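My Nightstand Drawer Tips (or, How I Stopped Losing Things Next to the Bed)

I've written plenty about kitchen drawers and the hall closet, and every time I do, I get a comment or two asking when I'm going to get to the bedroom. Fine! Let's do the nightstand. It's a small piece of furniture, and I swear it collects more junk per inch than anything else in the house. Mine had three dead pens, a bag of cough drops welded into one big cough drop, a hotel sewing kit and a charger for a phone I gave away years ago.

I did the whole thing one evening in April, starting at 7 p.m. with a podcast on, and it took 45 minutes including the part where I sat on the bed and read old birthday cards. You could do it faster if you skip the cards.

Take the drawer all the way out if you can

My first tip is to not just poke around in the front half. Most of us open a nightstand drawer far enough to get a hand in, and everything behind that point turns into a sort of attic. Pull it as far as it goes. If the drawer runs on metal slides, look for the release - on a lot of them it's a little plastic lever on each side, one you push up and one you push down - and if you don't find one, don't yank. Just work with it fully open and use a flashlight.

A round nightstand is its own little puzzle. The front of the drawer is curved, so the outside looks roomy, and then the inside has straight sides and you lose the corners you thought you were getting. Measure the inside before you buy a single tray. I did not, and I now own two very nice bamboo trays that live in the bathroom.

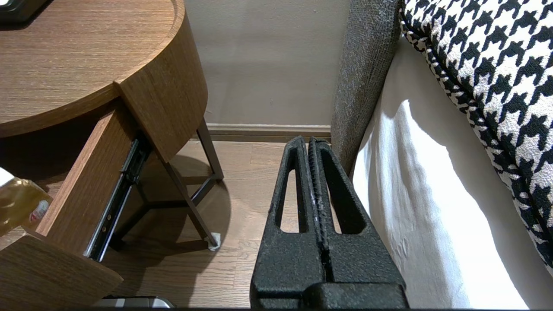

When everything's out, wipe the bottom with a barely damp cloth and go over it again with a dry one. For the corners I use an old soft toothbrush. Crumbs and lint love those corners, and a vacuum nozzle mostly just scoots them around.

Now the slides. If your drawer drags or squeaks, it's probably dust and hair stuck in the track, so clean before you lubricate! I run a dry cotton swab down the rail, then another one, and keep going until they stop coming out gray. After that I use a dry silicone spray, sprayed on a rag and wiped onto the metal. Please don't use cooking oil. I tried it once in my first apartment and it worked beautifully for a week, and then it turned into glue and grabbed every speck of dust in the building. My friend Vaida Adomaitis rubs a plain white candle along the runners on her old dresser, which is great for wood on wood, but I'd leave wax off the metal kind.

While you're down there, check the screws that hold the rails on. One loose screw is enough to make a drawer sit crooked. Snug them by hand with a regular screwdriver. A power drill will chew right through particle board, and then you're filling holes with toothpicks and wood glue (it does work, by the way, if it's too late for you).

What gets to go back in

I have one rule, and it's that a thing has to be something I'd want after I've already gotten into bed. Lip balm, yes. Hand cream, yes. Book light, earplugs, one pen that works, a small notepad. Tape measure, no, and I don't know why it was there in the first place.

Here's how I group it:

Front of the drawer: things I use every night.
Middle: things I use some nights, like the earplugs and the reading glasses.
Back: one little zip pouch with a spare charging cord and a few bandages.

Nothing goes behind the pouch. Once you start tucking things behind the pouch you're building the attic again.

About trays: small shallow boxes beat one big organizer, especially in an odd-shaped drawer, and you don't have to pay for them. Phone boxes are wonderful (so sturdy!) and so are the lids from tea tins. I did end up buying a set of soft felt bins from Kiltberg for the big dresser, and they're nice, but for the nightstand I stuck with box lids and a strip of shelf liner underneath so they don't slide when I pull the drawer open half asleep.

Bottles and tubes need a bit of thought. Anything that can leak should stand up, or go in a zip bag if it has to lie down. And please check that it clears the top when the drawer closes. I once jammed a drawer completely shut with a bottle of lotion that had tipped forward, and I had to slide a ruler in through the gap and press it down while my husband pulled. If that happens to you, go slow and try a thin spatula.

The top

I try to keep it to a lamp, a drink and whatever I'm reading. If you set water glasses down in the dark like I do, get a coaster with a bit of a lip. Wood tops with a rounded edge are pretty, and they're also easier to miss with a mug, so I keep everything a few inches in from the rim.

For a faint white water ring, try the old mayonnaise trick on a hidden spot first. I dab it on, leave it for 20 minutes and wipe it off with the grain. Sometimes the ring goes, sometimes you need a second round, and sometimes you just put the lamp there.

The gap beside the bed

Every nightstand has one, and everything you own will eventually fall into it. Mine has swallowed hair ties, a bookmark, and one earring I still haven't found. The trick is getting the width right. Too tight and you can't tuck in the sheet or run a duster down there, too wide and you're hanging off the mattress to reach your glasses. I like it about as wide as my hand with the fingers spread. You also want the drawer to open all the way without bumping the bed frame, so test that before you decide you're done.

Busisiwe Mabaso, who wrote to me after the linen closet post, slips a folded towel over the edge of the mattress on that side so dropped things land on it. I tried it for a month and it's very good, though it does look like there's a towel hanging off your bed. 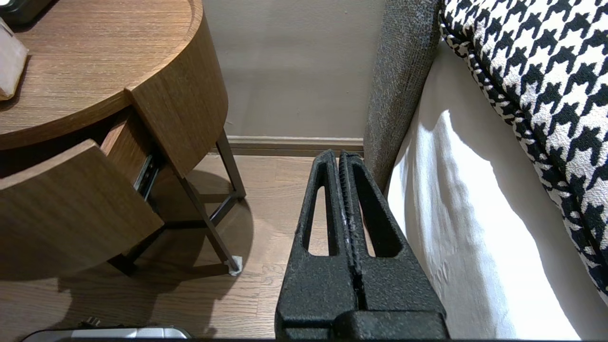 Drawer partly open, with a leg's white foot cap on the floor and the bed on the right.

Thin metal legs are a blessing for cleaning because you can get a flat mop straight under. Wipe the crossbars too, since dust settles along them like snow on a fence. And look at your feet! I mean the furniture's. Little pads keep the metal off the floorboards, but they pick up grit, and a gritty pad scratches as badly as no pad at all. I tip the nightstand (drawer out, top cleared, please) and check them whenever I change over to the summer blanket. If a felt one has gone flat or hairy, peel it off, clean the spot with rubbing alcohol, let it dry and stick on a new one.

If your nightstand rocks, try turning it a little before you start shimming. Old floors have dips, and a quarter turn of a few inches this way or that fixed mine.

Next up is under the bed, where I have already found a sandal. Leave me a comment if you've got a good way to store winter blankets that doesn't involve one of those vacuum bags, because mine keep puffing back up by morning.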